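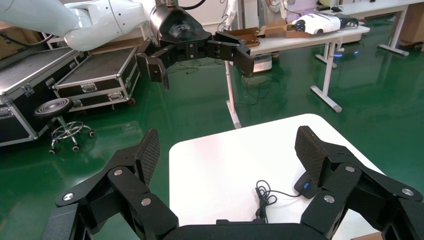

Most sore wrists start further up, she told me before I'd got my coat off, and could I please sit down the way I sit at home and not the way I thought she wanted to see.

So I slumped. She laughed, and wrote something down, and I still don't know what it was.

I'd gone to the Astum clinic in Budlow in February with a nagging ache along the thumb side of my right wrist and half a plan to get an article out of it. She's been a hand therapist for most of her working life (she asked me to leave her name out, as she gets stopped in the supermarket quite enough) and she was happy to talk as long as I didn't mind her eating her lunch. We started at ten to one and I was meant to be out by half past. I wasn't.

I asked her who comes in. I'd pictured rows of typists.

"People who sit still," she said. "Office people, yes, but also knitters, a chap who restores clocks, new parents by the dozen. Lifting a baby out of a cot forty times a day is murder on the thumbs. I saw 434 people last year and I'd say the ones with the fanciest desks were no better off than the rest."

I had rather hoped she'd tell me to buy something. I'd been looking at a chair from Prulow that costs £400 and has a lever for everything, and I may have mentioned it more than once. She put her sandwich down.

"It's a nice chair. Sit in it for four hours without getting up and you'll hurt in a nice chair."

What she does care about is where your elbow ends up. She had me put my hand on her desk as if I was working, and then she gently pushed my arm in towards my ribs, and I felt my shoulder drop by what seemed like a foot. I'd been reaching. I keep a big keyboard with the number bit on the end, which I never use, and the mouse lives out past it, so all day long my arm has been stuck out sideways like a chicken wing. "Bring it in," she said. "If you don't use the number pad, get a shorter keyboard or shove yours over to the left. It costs you nothing to shove it over."

I tried an experiment the week before we met, with one of those little programs that counts what your hands get up to. On an ordinary working day I clicked 2,124 times. I was quite proud of this, and told her, expecting a gasp. No gasp!

"I don't mind the clicks so much. What are you doing in between?"

In between, I said, I was holding it.

"There you are, then. You grip it while you read. Everybody grips it while they read. You're hanging on to it as though it's going to run off, and those little muscles never get to let go. Put your hand in your lap when you're reading something. That would be my one piece of advice, if I only got the one."

I asked about swapping hands, which a friend swears by. She's fairly keen, with a warning attached: do it for short spells and expect to be useless for a week or two, and don't go over to the left all at once or you'll end up with two bad wrists and twice the appointments. Upright mice, the sort you hold like you're shaking hands? Some of her patients love them. Some give up by teatime. She thinks it's worth borrowing one before buying, and the clinic has a drawer of them you can take home.

Then we got on to splints, and here she was firmer. She doesn't like people buying one off the internet and wearing it round the clock for months. At night, for some complaints, yes, lovely, but get somebody to look at you first. And if you've got numbness or tingling that wakes you up, or you've started dropping cups, don't sit reading articles about it. "Including yours," she said. See your GP.

I wanted to know whether she follows her own advice. She wobbled her hand in the air. She does her notes at the kitchen table, late, on a laptop, with her shoulders up round her ears, and her daughter comes past and presses them down. She does swim, though, and she's strict about one thing, which is that she stops for 3 minutes every half hour and walks about. She used to set an alarm for it but it drove the whole house mad — now she drinks a lot of tea and lets nature take its course.

She gave me two exercises to do, one with a rubber band round the fingers and one with a tin of beans, and a sheet of drawings to remind me which was which. I went to the Mugo café across the road afterwards to type up my notes, and caught myself with my elbow stuck out over the edge of the table before the coffee had even come.

I've moved the keyboard. I haven't bought the chair, although I did go back and look at it again last night, and they do it in green now.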